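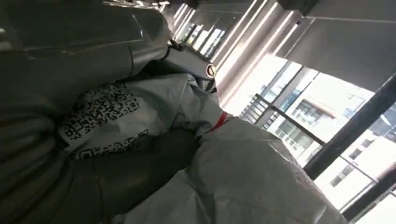

Pushpa Nishad writes that the first visit she made to the south room at Viltden was on a grey afternoon, and that she did not look for the light switch until nearly four o'clock. She asks whether the daylight survey covered winter hours as well as summer ones, and whether the blinds taken down before the survey will be put back. She would prefer that they were left off.

Search the galleries
Enter a word or place
Go

Daylight at Viltden: the south room and its windows

The winter hours were covered. Readings were taken through the darker months as well as the lighter ones, and the results are given further down the page. The question of the blinds has been raised by several correspondents and is dealt with in its own section.

The gallery forms part of the record of the building kept by the Bhardwaj Trust. It is concerned with the windows of the south room, with the light they admit and with the outlook they give. Earlier galleries in the series dealt with the entrance stair, the heating and the old goods lift. The text was last revised on January 4, 2022. Pictures may be reproduced for private study without further permission. Requests for any other use should be sent to the Trust's office in writing.

The room

The south room is the largest of the five rooms let by the Trust at Viltden. It was laid out as a drawing office, and the need of draughtsmen for steady light over a long working day accounts for the amount of glass. When the drawing office closed, the room was divided by a light partition, which remained until the general repairs. Its removal restored the room to its full width and allowed daylight to reach the inner wall again.

Those who hire the room use it for very different purposes, and the furniture is changed over accordingly. The Trust does not prescribe a layout. It asks only that the space directly in front of the opening lights be kept passable, so that the handles can be reached from the floor without climbing, and that nothing be fixed to the window frames by screw, nail or adhesive tape.

The walls were repainted in an off-white after the repairs. A brighter white had been tried on a short length beside the door and was found tiring on clear mornings. The trial patch was painted over with the rest.

The survey

The survey was carried out for the Trust by Akash Bhatia, with readings at desk height on a fixed grid and at set times of day. It had two purposes. The first was to establish whether the lamps over the window side could be switched separately from those over the inner side. The second was to find out how far glare was a difficulty for people working at screens, about which the office had received conflicting reports.

On the first point the answer was plain. On most days between mid-morning and early afternoon, the lamps nearest the glass added very little that a person at a desk would notice. They have since been wired to a separate switch, the upper one of the pair beside the door. Hirers are asked to leave it off until it is needed.

On the second point the answer depends on the season. In summer the sun stands high and falls in a narrow strip close to the wall. In January it reaches well into the room, low and direct, and a screen facing the windows becomes hard to read for part of the morning. Desks set side-on to the glass gave the fewest complaints. A questionnaire was left in the room while the survey was in progress, and 175 completed sheets were returned. A clear majority were content with the daylight as it stood. The remarks most often repeated concerned the low sun, the draught at the corner window and the noise of the old opening gear.

The windows
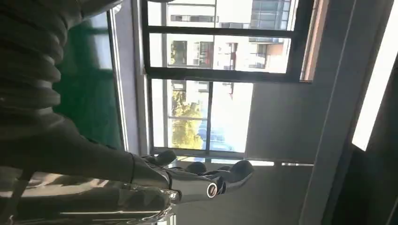

Metal windows were chosen for the building in preference to timber at the time of the general repairs, after a good deal of correspondence. The case for timber was that the earlier windows had been timber. The case for metal was that the members could be made slimmer for the same strength, leaving more clear glass in each opening, and that they would need repainting less often. The Trust accepted the second argument with some reluctance. A dark grey was settled on for the finish, and against the white apartment block across the way the divisions between the panes read as clear, dark lines. Hirers who had expected the frames to be obtrusive have generally said that they grew used to them within a short time – the eye goes past them to the rows of windows opposite and to the small balcony with its railings.

The outlook is a matter on which opinions differ. Older plans of the district show a low yard on the far side, and the present neighbours are a good deal taller. Some sky has been lost as a result. Against this, pale walls return a useful amount of light, and the survey found the middle of the room brighter on overcast days than the calculation had allowed for. Mr Bhatia's note on the point is attached to the full report.

There are 194 panes in the windows on the south side of the building taken as a whole, including those of the stair. Each has been given a number on the maintenance drawing, running from left to right as seen from inside. When a crack or a failed seal is reported, the number should be quoted if at all possible. A copy of the drawing hangs inside the cupboard by the door.

The blinds

The roller blinds were taken down before the survey so that the readings should show the windows at their full value. They were already in poor condition. The springs had weakened, the cloth had gone brittle at the hems, and two could be raised only by hand from a step. They will not be put back.

Whether they should be replaced by something else is still under discussion. Yogesh Nishad has put forward a proposal for plain screens on free-standing feet, which could be placed where the low sun is troublesome and stored flat at other times. A supplier, Vorkedel, has been asked to lend a pair on trial for the remainder of the winter. The attraction of the scheme is that nothing would be attached to the frames, and that the windows would stay uncovered for hirers such as Pushpa Nishad who wish to have them so. The objection is that screens on feet take up floor, and that the room is at times fully furnished.

Hirers who need the room darkened, for the showing of slides or films, are advised to book the north room instead. It has small windows and a heavy curtain, and the charge is the same.

Care of the glass and frames

The glass is washed inside by the Trust's own staff and outside by contract. The frames need only a soft cloth and warm water with a little washing-up liquid. Scouring powder must not be used on the grey finish, which marks easily and cannot be touched up on site with a good match. Salt and grit collect in the lower channels during the winter months and should be brushed out before any washing is begun.

The handles turn through a quarter circle and should move without force. A handle that resists has usually been turned while the window was not quite drawn home. It should be returned, the window pulled firmly in, and the handle turned again. The corner window remains locked until its seal has been renewed. The key is held at the office and is not issued with the room keys.

Condensation on the inner face of the glass is reported every January, chiefly first thing in the morning. It is not a fault in the windows. The vents at the head should be left open overnight, and any water lying on the sill wiped up before papers are put down there.

The drawings

The Trust holds 372 sheets relating to the building, of which the greater part concern the windows in one way or another. The earliest are in ink on linen and show the drawing office as first fitted out. A later group, on tracing paper, was prepared when the partition was put in, and includes a rejected scheme for bricking up the lower part of every opening. The sheets for the general repairs are prints with notes in pencil, some of them in the hand of Brijesh Chauhan, who supervised the work on site and whose remarks on the fitting of the corner window are rather frank.

The linen sheets are fragile and are shown only by appointment. Copies of the remainder may be consulted in the reading room at Kudodmont, where they are kept in flat drawers under the reference for the south side. Tracings may be made in pencil. Readers who know of further drawings, or of photographs taken while the drawing office was in use, are invited to write to Muthu Chettiar at the same address. Photographs of the yard opposite before it was built over would be particularly welcome, as the Trust has none.

Visiting and hire

The south room may be viewed by prospective hirers on weekday mornings when it is not let. Visitors should report to the front desk, where the book of current bookings is kept, and should allow time to see the room both with the window-side lamps off and with them on. Hire is by the half day. Applications are dealt with in the order in which they are received, and a written confirmation is sent in every case.

Corrections to the text of the gallery should be addressed to the office, giving the heading under which the error occurs.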